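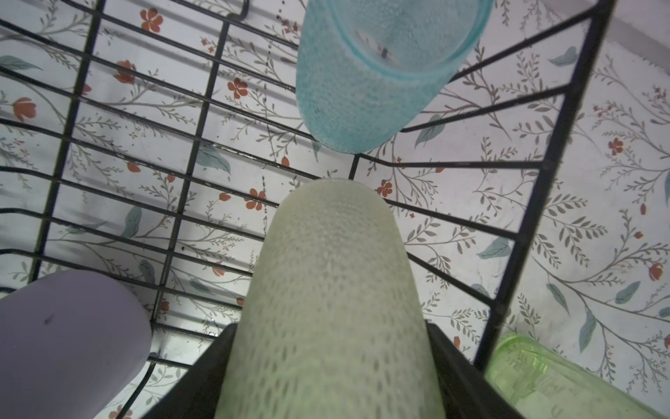 Madhu Pathak has washed dishes by hand for most of her adult life, and for the past two years she has taught other people to do it at the Mullow community kitchen. The class meets on Monday evenings and covers what she calls the small end of housekeeping: dishes, counters, drawers, what to do with a drain that smells. She does not use special equipment. The rack is black wire, it stands on a white surface printed with orange flowers and teal leaves, and a pale green cup with a dimpled surface sits in it upside down. Plastic cups are where she likes to start, and they are what most of our conversation was about.

"People think a cup is the easy part," she said. "They rinse it, they put it in the rack, they come back and there is a ring of water on the bottom. Then they stack it with the others and the cupboard smells like a pond."

The ring collects in the hollow of the base when a cup is upside down. Pathak's method is to tip the cup slightly against a neighbor or the side of the rack so the water runs off. Failing that, she goes around after ten minutes with a dry towel and wipes only the bases. She does not dry the insides by hand. Towels leave lint, she said, and in a shared kitchen you never know what the towel did before.

I asked whether the textured kind are harder to keep clean than the smooth kind.

"They are, a little. Anything with dimples or ribs, you have to use a brush at least once a week. A sponge goes over the top of the pattern. The smooth ones show scratches sooner, so you pick which problem you want."

Pathak grew up in a house with steel tumblers and did not own a plastic cup until she moved to Mullow for a job at the Van Damme bakery, where she worked the early shift for 8 years. The bakery had one deep sink and a wooden rack that had gone soft at the joints. She remembers the smell of it. When the rack was finally thrown out, she took an interest in what replaced it, and she still has firm views on racks.

Wire is her preference. She likes thin rods set close enough that a small cup does not fall between them, and one side higher than the rest for plates. Coated wire is fine until the coating splits. After that, rust gets in at the split and comes off on the dishes, and she says there is no point in painting over it.

"You can scrub a wire rack in the bathtub," she said. "Vinegar, hot water, old toothbrush. Do the underside. Everyone forgets the underside."

She does it once a month at home. At the community kitchen, which served 983 lunches in October, it gets done every week.

What goes beneath the rack is a matter of some disagreement in the class. Several of her students use a plastic tray with a spout. Pathak has tried the Devau tray, which one of them brought in, and found it too short for her counter. At home she uses a folded towel and changes it every morning. Her sister, who lives in Urkgate, uses nothing and wipes the counter when she walks past.

"She walks past a lot," Pathak said. "For her it works."

On the question of how many cups a household needs, she would not give me a number. She did say that most people who come to her complaining about dishes own too many, and that a full sink is easier to get used to when there is always another clean cup in the cupboard. She asks new students to box up half of what they have for a month. Some take the box out again. More than 2 families have brought theirs to the kitchen and left it there.

Before I left I asked what she does with cups that have gone cloudy. She soaks them in warm water with a spoonful of baking soda, overnight if she remembers. If they are still cloudy in the morning she uses them for toothbrushes, or for starting seeds on the windowsill.

The class is free. It starts at 6:30 p.m. in the back kitchen, and students are asked to bring their own dish towel.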